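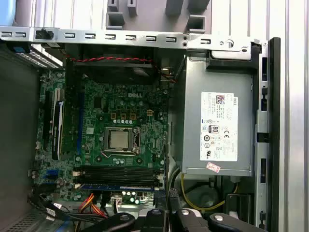
Varma Robotics Group, Bench Manipulation Team

Datasets > Bench tasks > Rotine desktop set

# Rotine: memory module handling in desktop PCs

Rotine is a set of teleoperated episodes for training policies that work inside an opened desktop computer. The arm starts over the case and the operator drives it to one memory module, which is either pressed into a slot or pulled out of it.

## Contents

- 400 episodes, 83 of them marked as failed
- wrist camera video, joint positions, gripper opening
- one line of text per episode giving the instruction

Failed episodes are kept in a separate folder. Most users will want to leave them out of a first training run.

## Setup

The case lies on its side with the cover off and the wrist camera looks down into it. The processor has no cooler on it, and the power supply stays in place. In the Dell case the memory slots are long and black with white latches, and cables and loose power wires run close to the working area. Don't tie the wires back if you record more. The policy needs to see them.

Recording was done at our Esgate site by Deepika Achari and Wojciech Szczepańska. Gerardo Tan checked the labels.

## Known problems

- Episodes in batch 17 have the gripper opening logged late. Use the corrected file.
- Batch 12 was recorded under a different lamp and is brighter.
- The label "seated" means the operator judged it so. The computers were not powered on to check.

## Changes

July: instruction text cleaned up, duplicate episodes removed.

Contact: Sumathi Thomas, Bench Manipulation Team | © Varma Robotics Group | Back to top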